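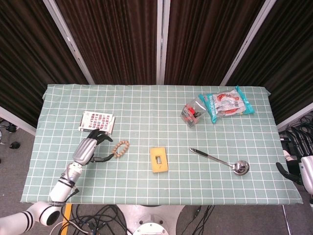
The juniors should have had the second kart a month sooner, Korkor Gbeho told us when we sat down to go over the spring, and she is right, so I will start this report with that and get to the better news afterward. We had promised the kart for the opening weekend at Clidlow and it reached us in April, by which time two rounds had gone by and four of our drivers had been sharing one seat and one very tired set of brakes. I am sorry for that. The frame was held up at the welder's, and I should have chased it harder than I did.

Now, the better news! All four juniors have finished every race they started since the second kart came. None of them has won anything yet (fifth at Trindau is our best, in the wet, with a spin on the second lap that aged me considerably), but their lap times are coming down and they have begun to talk to each other about lines and braking points without a grown-up prompting them. Korkor has them walk the track before every session now, and the younger two carry little notebooks.

On the money, your grant for the year was $3,000. We have spent $1,986 of it so far, and $1,712 of that went on the kart itself, meaning the frame, the rebuilt engine and the seat. The rest bought a set of rain tires and two helmets in the smaller sizes. I had hoped to get the helmets used, but I didn't like the look of the ones we were offered, and I hope you will agree that was the place to spend a bit more.

Entry fees for the autumn rounds come next, along with a new chain and sprocket for the older kart. The Aryee round has moved from the old airfield to the Telach circuit, a longer drive for everybody, and we are asking parents to share cars – three families have already said yes. If fuel does run over I will write to you before we spend anything on it from the grant.

You asked last time whether we would take on more drivers. I would love to, and there are six names on the waiting list, but with two karts I think four juniors is the right number until next season. We are opening the Monday evening workshop to the waiting list in the meantime, so they can learn to set tire pressures and change a chain, and be some use in the pits when their turn comes.

You would be very welcome at Telach if you can get away. Bring a coat, as there is no shelter at all along the back straight, and come and find us in the paddock before practice.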